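March, gripper + controller comparison, sim only. Picking up from the page with the tip friction mess.

Where we were: same white arm, same kitchen, two grippers (the stock parallel one and the Juter wide-stroke), two controllers (plain joint position, and the Dremomitz impedance one Fuseini built). Four combos. Wanted a clean answer before the Ballirwood people ask again. Did not get a clean answer, got most of one.

## Setup notes

- sim step 2 ms, control every 10th step. Was every 5th last time so DON'T compare force traces with the old runs
- 800 episodes per combo, half fridge and half island
- seeds shared across combos, start pose jittered a little, base fixed per task
- time limit 45 s per episode, after that counts as fail
- contact settings: soft ones from Fuseini's branch. The hard ones blow up with the Juter pads, fingers go through things
- gravity comp on for everybody. Forgot it on the first batch, threw the batch out, half a day gone

Also changed the wrist mount file. The Juter sits further out than stock and the old file had the tool offset from the stock gripper for both. So every earlier Juter number is suspect, including the nice ones I showed Ohemaa. Told her already.

## Fridge

Task: door already open, reach in to a shelf target, close on it, back out without touching door or rack.

Joint position + stock: fine, boring. Fails are mostly the elbow. Planner likes to swing the elbow out toward the open door on the way in and it brushes the handle. With position control a brush turns into a shove, door moves, episode is dead.

Joint position + Juter: worse, same reason, plus the wide fingers foul on the shelf edge when they open too early. Moved the open command later, after the wrist is past the lip. Helped. Should have done that for stock too, for fairness. Todo.

Dremomitz + stock: best of the lot in the fridge. It brushes the handle and just gives a bit and carries on. Backing out is slow, saw several hit the time limit with the gripper nearly clear. Annoying to call those fails but rules are rules.

Dremomitz + Juter: second best. Finger fouling still there but it slides off.

Stiffness matters more than I'd thought. Tried three settings by hand on the vertical axis, ended up in the middle. Too soft and the gripper sags under the shelf height and never recovers. Run 3472 is the one to watch if you want to see sag, it goes down so politely.

## Island

Task: approach across the countertop, stop at a pregrasp pose beside the plate, close on the rim, lift a finger width, hold. Arm comes in from the stool side.

Stock gripper is poor here with both controllers. It gets one finger under the rim maybe, the other one skids on top. Juter much better, stroke is enough to come in at a shallow angle and take the rim without hitting the stack.

Dremomitz vs position: closer than in the fridge. Impedance helps on touch down with the wood, position control is crisper on the lift. Position + Juter had the steadiest hold of all four. Did not see that coming and I'd like to see it agian with fresh seeds.

The grinders behind the plate are a pain if the wrist yaw is off. Late correction swings the fingertips wide. Capped yaw rate near the plate, seems ok, haven't rerun everything with the cap.

## Cameras

Quick one. Have been rendering from behind and above the arm because that's where the mount is. Good for seeing the approach, bad for seeing the fingers, the arm's own links sit in the way right when you care. Contact labels are from the sim state so the numbers don't depend on it, but the learned grasp check does. Want to try a wrist view next. Ohemaa has a file for one from the Opoku arm, says the bracket dims are probaly off but usable.

## So far

Fridge: Dremomitz, stock gripper. Island: Juter, controller undecided. If we have to pick one combo for both tasks it's Dremomitz + Juter and take the small loss in the fridge. Not writing that up as final until:

- open-late fix goes in for stock
- yaw cap on all island runs
- fresh seeds for position + Juter
- check the finger pad mass, the file has the same mass for both grippers and that can't be right

Renders from the two tasks, fridge then island:

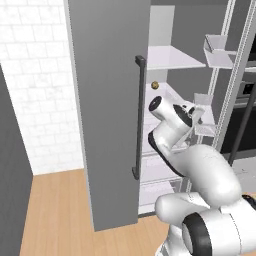
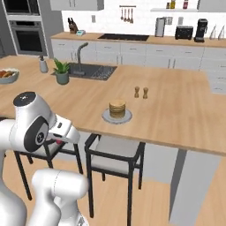 Fuseini Odoi read this over and doesn't agree about the single combo. His view is that the fridge loss with the Juter comes from the closing speed, which I left at the default, and that "you're grading the gripper on my bad default" until it's slowed down near the shelf. He also wants the backing-out episodes logged as timeouts, separate from fails, before any of it goes to Ballirwood. He'll push a config with the slower close tonight and I'm to leave the stiffness where it is.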